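Subject: Re: [clundton-growers] Sweetcorn, blocks or rows?
Date: May 2019

Hello all,

I said I would answer the sweetcorn question properly once the potatoes were earthed up, and they are now. The quoted message is further down for anyone who missed it. I have grown corn at Clundton for nine seasons, on the top half of the site, so what I say applies to heavy ground with wind from the west. The bottom plots are lighter and warm up sooner.

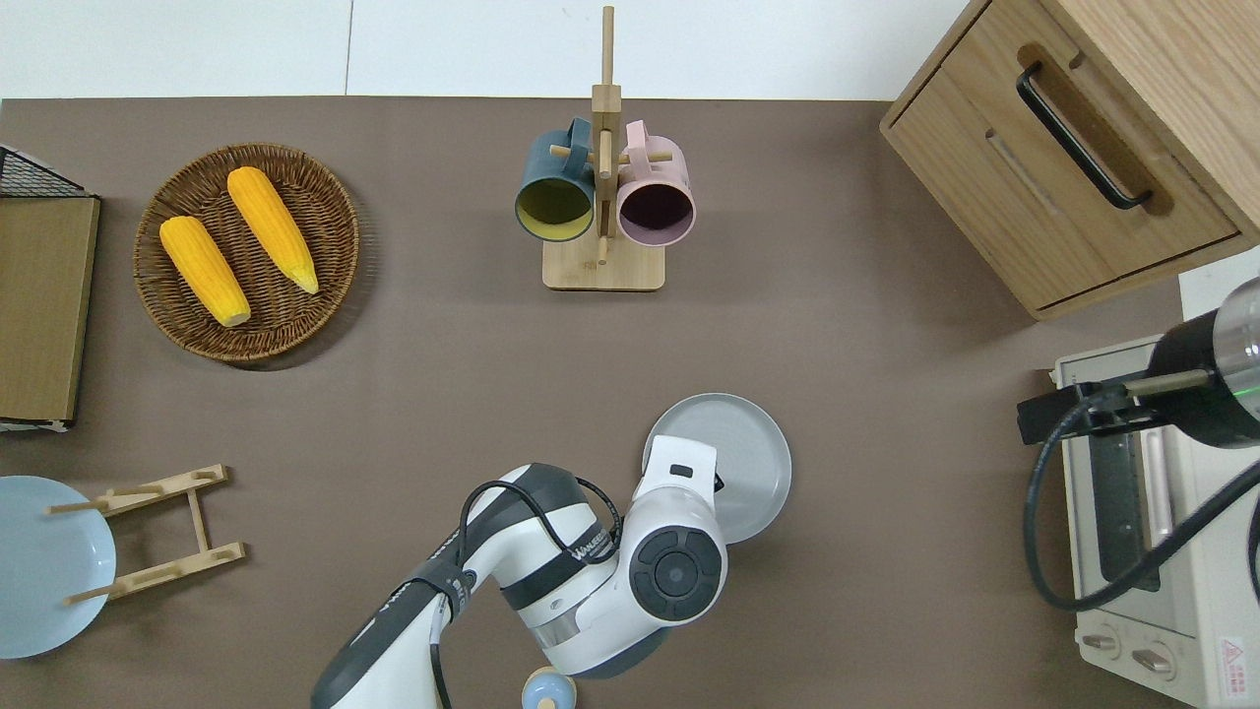
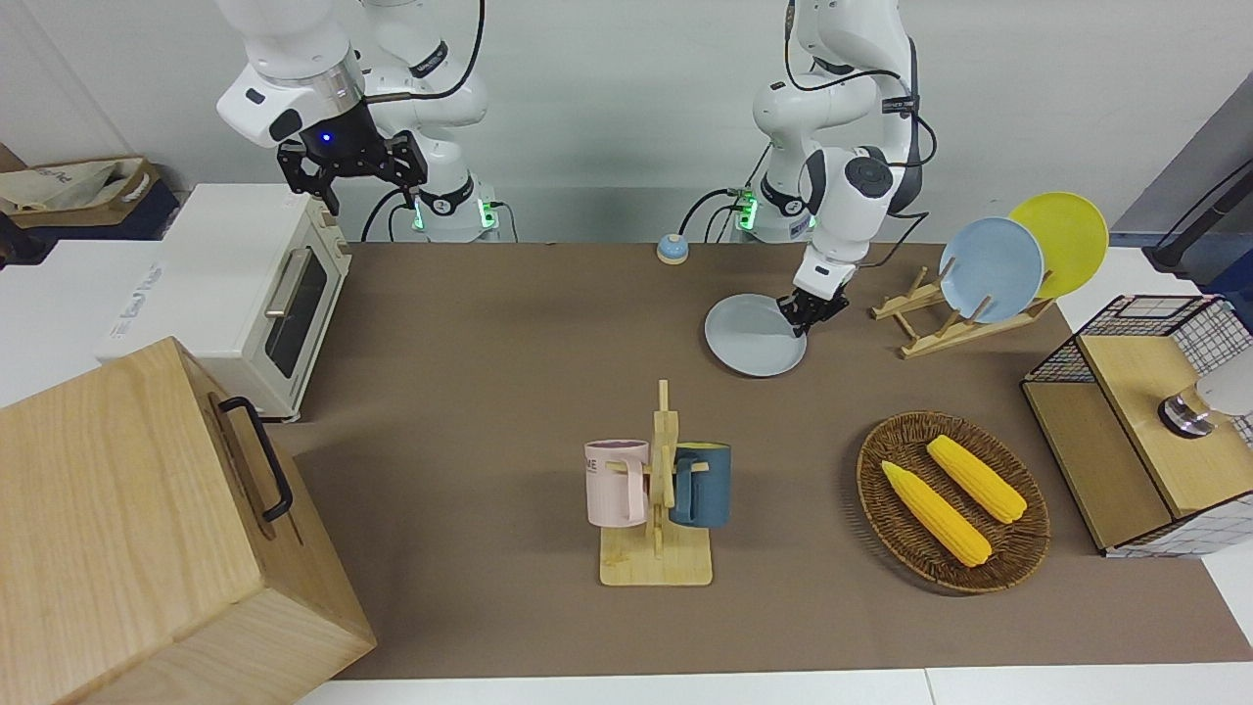 An earlier message to the list asked:

> I put in two long rows of corn last year along the fence and
> got very poor cobs. Lots of gaps, some with only a few kernels
> at one end. The plants themselves looked fine and were taller
> than me. I was told to feed more but I had already dug in a
> lot of manure. Is it the variety? I grew Oto. I have saved
> some of the packet but would buy something else if it's no
> good up here. Also when is it safe to plant out? Mine are in
> pots on a windowsill and getting leggy.

It isn't the variety. Gaps on the cob mean the silks didn't get enough pollen. Each silk runs to one kernel, and if no pollen lands on it that kernel doesn't fill. Corn is pollinated by wind, so in a long row with the wind across it most of the pollen goes over the fence. Plant in a block instead. Mine is usually six plants by six, and the outside plants still do a bit worse than the middle ones.

Spacing: I go a good stride between rows and slightly less between plants. Closer than that and on our soil you get one cob per plant and a small second one that never comes to anything. I tried it tight in the dry year and lost most of the crop. If your plot is narrow, a short fat block at one end is still better than a row down the side.

If there is no wind when the tassels open you can help. Go out mid-morning when the dew has gone and tap the stems so the dust comes down on the silks. Do it for several days running, as they don't all open together.

On feeding, I think you have given it plenty. Tall dark plants with bad cobs are not hungry. What they do want is water from when the tassels show until the cobs are full. I have a 1,000 litre tank off the shed roof and the corn gets nearly all of it in that time. The beans have to manage.

Varieties. Oto is early and not very tall and does all right here. Weldu is later and sweeter, and in a good September it is the better of the two, but there have been years when I was still waiting for it at the first frost. I would grow Oto on the top plots and leave Weldu to the bottom half. If you grow both, keep them well apart or sow them a few weeks apart. Weldu is one of the extra-sweet kinds and it goes starchy and chewy if it is crossed with an ordinary one. Check whether your neighbour has corn in as well. That has caught me out.

Old seed: corn doesn't keep well. Second year is usually fine, third year is a gamble. Put a few on damp kitchen paper somewhere warm and see what comes up before you give them pots.

Kendov do a big bag of 1,000 seeds of Oto, and in February a few of us split one. It worked out much cheaper than packets. I sowed 133 of mine in root trainers in the greenhouse and the mice had the first two trays. They dig down to the seed and leave the shell on top. The rest I covered with an old sheet of glass until they were through, and I have had no trouble with those. The spare seed is in a jar in my shed if anyone on the top half wants some. It's too late for a big sowing but you could still start a few this week.

Planting out: I wait until the end of the month at the earliest, and later if the nights are cold. Plants that sit and sulk in cold soil get overtaken by ones that went out two weeks after them. Yours being leggy is a light problem. Stand them outside in the day and bring them in at night, and when you plant them set them a little deeper than they were in the pot. They put out roots from the bottom of the stem and will steady themselves. If the roots are already coming out of the bottom, pot them on once, but try not to disturb them.

Slugs will take small plants overnight. I use cut-down bottles as collars for the first fortnight. Badgers are the bigger worry later on. They flattened the whole block on the plot by the lane two years ago, a day or so before it was ready. A single strand of electric fence low down works if you switch it on before the cobs fill, and is not much use after they have had their first taste.

Picking: wait for the silks to turn brown and dry, then peel back a bit of the husk and push a thumbnail into a kernel. Clear juice, leave it. Milky, pick it. If it is like paste you have missed it and it can go in soup. Last year I took 54 good cobs off the one block, and the last few were past it by the time I got to them.

Eat it the same day if you can. For the freezer, boil it for a few minutes, cool it in cold water, dry it and bag it. I take the kernels off with a knife as the whole cobs fill the drawer too quickly.

One thing I can't answer is whether squash underneath is worth the bother. I did it once and couldn't get in to pick.

I'll be up at the plot most evenings until the leeks are in.

Top half, by the water tank

--
clundton-growers mailing list
Replies go to the whole list

Comments

Squash under corn worked for us but only with a bush type. The trailing one climbed the corn and pulled it over.

Thanks for this, it was my question. I've moved the pots outside and marked out a square at the shed end. Will take a handful of the spare Oto if there's still some in the jar.

Can you leave the side shoots on? My dad always pulled them off.

Leave them on. I've done it both ways and couldn't see any difference in the cobs.

Does anyone know if Kendov will send the big bag of Weldu as well? I could only find the small packet.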